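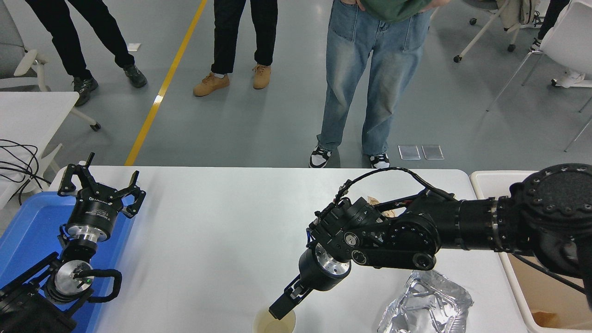
The table before clearing, with the tray on the left and the bin on the right.

I have been working on the procedure for clearing a small table after a break. The table is a plain white rectangle, and what gets left on it is mostly paper cups, foil and wrapping paper. Each behaves differently on the way to the bin.

Cups first. A paper cup with liquid still in it does not belong in an open bin. It gets lifted upright, carried to the sink and emptied, and only then thrown away. My usual cup weighs next to nothing empty, so a third of a cup of lemonade moves the center of mass a long way down and the rim flexes if you grip it high. Hold it lower, where the wall is stiffer.

Foil comes second. A crumpled sheet takes up far more volume than it should, and pressing it into a ball before it goes in saves space. Brown paper springs back, so I fold it flat instead. Over August I went through 80 liners with everything thrown in as it lay. The month after, with foil balled and paper folded, it was 40. Magdolna Szabó says the second month was also quieter, and she has a point – I have not corrected for attendance.

The bin is white, open at the top, and stands directly beside the table. I had a lidded one from Mekden before that. The lid needed a free hand, and people with a cup in one hand and foil in the other put both back on the table.

The shallow blue tray along the left edge stays where it is. I wipe around it, then lift it and wipe underneath. Béla Pálfi wants it moved to the short side, which would free up some length, but then it would be in the way of anyone carrying cups out. We will try it his way next month and I will post the liner count.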